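Search this site Enter keywords Go

Press releases / Packaging / Small business

Lougher introduces fold-flat mailing carton for small shippers

LUNANCE, 18 June 2022. Lougher, a maker of shipping cartons and packing supplies, today announced the Clotport, a plain brown mailing carton that ships flat and is folded into shape without tape or glue. The Clotport is intended for small shops, home sellers and repair businesses that pack their own orders at a table or counter. It goes on sale today from the company's trade counter in Lunance and through its mail order catalog.

The Clotport is cut from a single sheet of cardboard. The side walls fold up along pressed creases, the front corners tuck in, and the lid closes over the front with a flap that slides down inside the wall. A practiced packer can close one in a few seconds. The carton can be opened and closed again, so a customer who needs to send an item back can use the same box for the return.

Lougher began work on the carton in February of last year after hearing from customers who were short of storage space. Many were buying ready-made boxes that took up most of a stockroom before a single order had been packed. A bundle of 50 Clotport cartons lies flat on an ordinary shelf and can be carried by one person. The company also looked at how much tape its customers were using and found that most of it went on the bottom seam, which the new carton does not have.

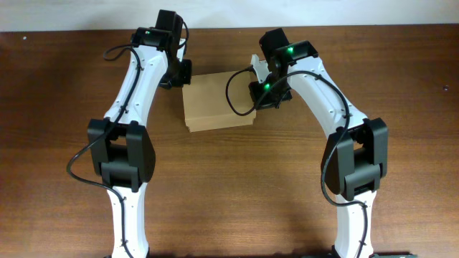
Lougher sells the Clotport unprinted as standard. Customers who took part in the trial said they wanted room for their own stamp, address label or sticker, and several had been covering up a supplier's logo on the boxes they were using before. A plain, smooth face like the one on the tan box lying on the brown wooden tabletop leaves space for a full-size shipping label and a return address beside it. Labels should be placed on the broad face and kept clear of the creases, where they can lift in transit. Ink stamps work well on the board, although heavy stamping should be left to dry before cartons are stacked.

The trial ran for 3 months with Amano, a Lunance business that sells sewing notions and small haberdashery by mail. Amano packed its regular orders in the Clotport and reported back on damage, packing time and customer comments. Two changes were made as a result. The closing flap was made longer so that it holds when the carton is picked up by the lid, and the thumb notch was moved to the center of the front edge. Amano has since placed a standing order and will use the Clotport for all orders that do not fit in a padded envelope.

The carton comes in two sizes. The smaller is meant for items such as thread, buttons, soap and paperback books. The larger takes folded clothing, shoes without their box, and small household goods. Both sizes use the same board and the same fold, so staff need to learn only one method. Each carton will hold contents weighing up to 2 kilograms. Heavier goods should be packed in one of Lougher's taped cartons, which remain in the range and are unchanged.

The Clotport is sold in bundles of 50 and 100. A folding guide is included in every bundle and is also printed in the catalog. Cartons should be stored flat in a dry room and kept off concrete floors. If the board has become soft or bowed from damp, it should be recycled and not used for shipping. Empty cartons can go in with household cardboard once any labels have been removed.

Customers with an existing Lougher trade account can add the Clotport to their next delivery at no extra carriage charge. New customers may ask for a sample pack containing one carton in each size. Sample packs are free to businesses and are limited to one per address. Orders placed at the trade counter before noon can be collected the same afternoon, subject to stock.

About Lougher

Lougher makes and supplies cartons, mailers, paper padding and tape for small and medium-sized businesses. The company is based in Lunance, where it runs a cutting shop, a warehouse and a trade counter open to the public.

For samples, prices or further information, contact the Lougher sales office or ask at the trade counter.

Get our packing news by email. Enter your address to subscribe. You can unsubscribe at any time.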